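Der Brief aus Pretdale

Als Sipho Coetzee im Mai nach Pretdale zurückkam, war das Haus seiner Tante schon verkauft. Der neue Besitzer gab ihm einen Schlüssel und sagte, er habe bis zum Abend Zeit. In der Küche roch es noch nach Zimt und nach altem Papier.

Sipho suchte nur einen Brief. Die Tante hatte ihn vor 20 Jahren geschrieben und nie abgeschickt, so hatte sie es ihm am Telefon erzählt. Er sollte nach Ritidthorpe gehen, zu einem Mann mit dem Namen Makhubela, den sie einmal heiraten wollte.
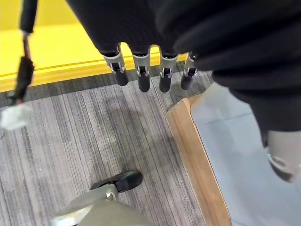 Fingerspitzen, nach unten gerichtet.

Er öffnete die Schubladen, eine nach der anderen. Er fand Rechnungen, Knöpfe und eine Fahrkarte der Linie 47. Der Brief lag unter dem Brotkasten, flach wie ein Blatt im Herbst. Auf dem Umschlag stand kein Absender.

Er las ihn nicht. Mit dem letzten Bus fuhr er nach Ritidthorpe und saß dabei sehr gerade, als ob jemand ihn prüfen würde. Der Mann, der ihm die Tür öffnete, war klein und trug eine Strickjacke mit acht Taschen.

„Sie kommen spät“, sagte er.

„Der Bus hatte Verspätung“, antwortete Sipho.

Der alte Mann nahm den Brief, hielt ihn gegen die Lampe und legte ihn dann ungeöffnet auf die Fensterbank. Danach fragte er, ob Sipho vielleicht Suppe möchte. Sipho zog seinen Mantel aus.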